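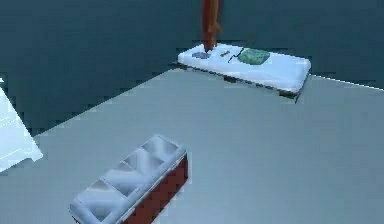
Last updated: April, 4:40 p.m.

My Year With the Squeezebox

I bought the accordion on a dare from myself. I was 52, I had just moved to Ernent for a job I didn't especially like, and I'd been telling people for most of my adult life that I would love to play something. Anything, really. Then one evening I typed "used accordion" into a search bar and there it was, a red Hafstein with 80 bass buttons, two counties over, for $481. The seller wouldn't budge on the one dollar. I drove out the next morning and paid in cash before I could talk myself out of it.

I should say that I had no musical background beyond fourth-grade recorder (and I was asked to play that more quietly). I couldn't read bass clef. I didn't know which side was up. I sat on the edge of my bed that night, got both arms through the straps, undid the little snaps and pulled, and the noise that came out made me laugh so hard I had to put it down.

What surprised me first was the weight. Mine is on the smaller side and it still felt like holding a sleeping toddler who had eaten a bowling ball. For the first couple of weeks my left shoulder was sore from the moment I woke up. I kept yanking the bellows open as far as they would go, running out of air and slamming them shut again, which is how pretty much every beginner does it, and which sounds like a goose in an elevator.

So I found a teacher. Rhiannon Pritchard gives lessons over the hardware store downtown, up a flight of stairs that you really come to resent with a case in your hand. She'd been teaching for over 30 years when I showed up. She watched me wrestle with it for maybe a minute, then told me to stop playing notes altogether. For the whole first lesson I held down the air button and breathed. Open slowly, close slowly, open slowly. I paid good money to make a sound like somebody asleep in the next room, and I went home thrilled.

The left hand was the thing that scared me. If you've never tried it, you can't see those buttons while you play. You feel around for the C, which on most instruments has a little dimple or a rhinestone on it, and you find everything else from there. The buttons run in fifths, so your neighbor on one side of C is G and on the other side is F, and once I got that into my fingers a lot of songs turned out to be the same three buttons in a slightly different order. I practiced it in the car at red lights, on my own knee. I practiced it in meetings. I learned "Red River Valley" in the time it takes most people to learn a language, and I played it for anybody who came to the door.

Around month five I got stuck. My right hand was fine and my left hand was fine and they would not speak to each other. I'd get two bars in and one of them would quit. Rhiannon's cure was to have me play so slowly that it stopped being a song, one beat, wait, one beat, wait, until I wanted to throw the thing down the hardware store stairs. I did that for three weeks. Then one night I was half watching the weather and playing a waltz and got all the way to the end of it without noticing, and of course the second I noticed I couldn't do it again until the following day. 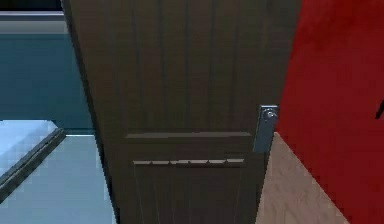
How much should a beginner practice?

Twenty minutes most days will take you further than one long weekend session, mainly on account of your shoulders, and if all you have is five minutes, spend them on the bellows.

By summer I'd gotten cocky enough to sign up for Vuketent. It's an accordion camp up by the lake, four nights, cabins, bad coffee, and workshops with names like "Your Friend the Minor Seventh." There were 11 of us in the beginner group. The youngest was in high school and the oldest had been a dentist, and he was the only one who could keep time. We rehearsed on a porch. If you've ever heard a whole porch of new accordion players attempt a polka, each at the speed they personally believe in, well, I'm sorry, and I hope it was from a distance.

But oh, the evenings! After supper the good players would drift in and sit down wherever, and somebody would start a tune and the rest would just pick it up. I met Heledd Cadwaladr there, who plays a button accordion that's older than either of us, and she showed me how to fake it. You find the one note that fits nearly everywhere and you sit on it, quietly, and smile. I sat on a D for most of a night and I've rarely been happier. I still do it, and I've gotten quite good at knowing which note to sit on.

Heledd is also the one who talked me into the Ullarero. It's a café back in Ernent, four blocks from my apartment, and I'd walked by it a hundred times without knowing there was a music night. You bring an instrument, you get a free bowl of soup, and you play when it comes around to you or you say pass. I said pass for a month. I ate a lot of soup. The night I finally said okay, I played "Red River Valley," and I came in on the wrong bass button and just kept going — G where it should have been C, all the way through the first line — and a man at the next table sang along anyway, in what I suppose was whatever key he could find.

A few practical things, if you're tempted. Buy used, but have someone play every note before you hand over the money, since one sticky reed is cheap and a dozen aren't. Store it upright on its feet, the way it sits when you play it. Keep it out of the trunk in August. Get padded straps. Warn your downstairs neighbor, and maybe bring pie.

I'm working on a tango now. It's far too hard for me and Rhiannon has said so twice. I've got the first eight bars, and the ninth has a jump in the left hand that I miss four times out of five.

Comments (4)

porchlight_deb
My dad's accordion has been in my hall closet since he passed. I got it out tonight after reading your piece. Two keys stick but it still smells like his house.

Marty G.
Stradella bass is easier than guitar chords, and I will die on this hill.

windbag52
What straps did you end up with? Mine slide off my shoulders every time I stand up.

toomanyreeds
@windbag52 get a back strap that joins the two together. Fixed it for me in one day.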